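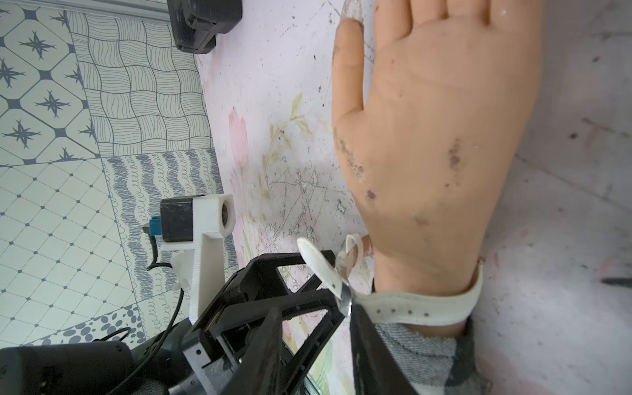

RIRVILLE. Brodine today released its first written care schedule for the Jomine two-arm booth, ending a period in which the machine was looked after mainly by whoever had last heard it make a noise. The schedule covers grippers, wrist cameras, cabling and mounting, and it starts with the smallest parts. On the wrist camera, the thin black wire that leaves the teal connector and runs down the white mount toward the gripper gets its own line on the first page, along with the little white clip that holds it partway. The company's service log for the booth holds 1,088 entries. A humbling share of them say "camera dropped out, pushed plug in, fine."

"We had a thick binder on the motors, and the motors have been lovely," said Britta Rathjen, head of field service at Brodine. "Then we read the log from front to back and found we'd spent the winter pushing in plugs."

Under the new schedule, the plug and clip are checked at the start of every shift, with the arm powered down. Gripper fingertips are wiped and inspected for cracks after 500 grasps, and the screws on the gripper linkages are checked by hand at the same stop. A full service falls due every 207 running hours and takes up to 38 minutes, assuming all the tools are where the last person swore they were.
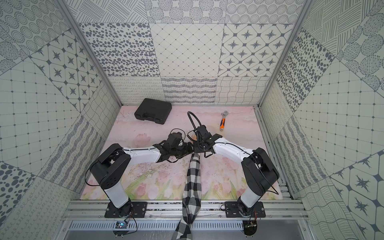
*Page last changed: 30 March 2022*

The full service begins at the base. Each arm of the booth stands on a black mounting plate on the aluminum front rail, and a plate that has shifted slightly will make a perfectly healthy arm look like a bad one. Technicians are asked to check the plates before touching calibration. Brodine concedes that its own staff did this in the opposite order for most of a year, and calibrated with great care.

Cabling comes next. The cables need enough slack for the arm to reach the middle of the mat, where the two grippers come close to touching during cloth handling, and little enough that a loop can't wander into the jaws. The technician moves each arm by hand through its full reach and watches the cable the whole way. Looking at it once with the arm parked doesn't count, although it is a popular method.

The last step is a handover test with the black-and-white checked cloth. Both grippers take hold of it, and the technician looks for uneven grip and for any cable pulled tight at the wrist. Other cloths may be used for ordinary work, but the test cloth stays the same so that results can be compared from one service to the next.

Kerslake, the Rirville workshop that runs the booth, tried the draft schedule before release and sent it back with notes in two colors of ink.

"The draft told us to 'ensure the connector is adequately seated,'" said Xiomara Escobedo, cell lead at Kerslake. "I asked for 'push it until it stops.' They gave me that one. I'm still waiting on the page about fingertips, where the word 'periodically' appears and should be ashamed of itself."

Brodine says "periodically" will be gone in the April revision. The schedule is free to Jomine owners and comes as a single printed sheet with a hole in the corner for hanging. Spare clips may be ordered from the service desk. They are sold in bags, owing to a tendency to vanish under the bench.

**Press contact:** Britta Rathjen, Brodine Field Service, Rirville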